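Night train, car 11. Noman Kazmi had a window seat and no sleep in him. Fledthorpe by six, the conductor said. Then over the river, then Zatham, where the old opera house was. Where his mother sang once. October, one night, 749 seats, half of them empty. She told it diffrent every time.

He'd packed fast. Two shirts. Her program. Bread.

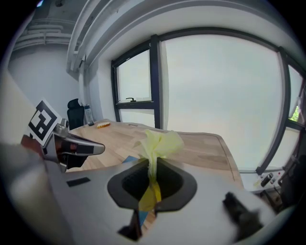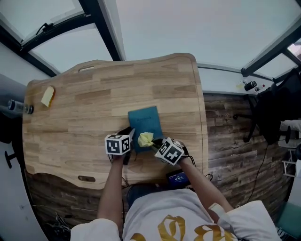
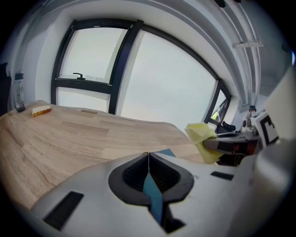
The woman across from him woke up at the border. "Going for the music?"

"For the building."

"They closed it. Thirteen years now. It's a beer hall."

He looked at the program. Rain on the glass, dark hills, a station going by too quick to read.

"Good beer?"

"Terrible. But the ceiling's still there. You can sing if you buy a plate of somthing."

He put the program back in his coat and asked her what to order.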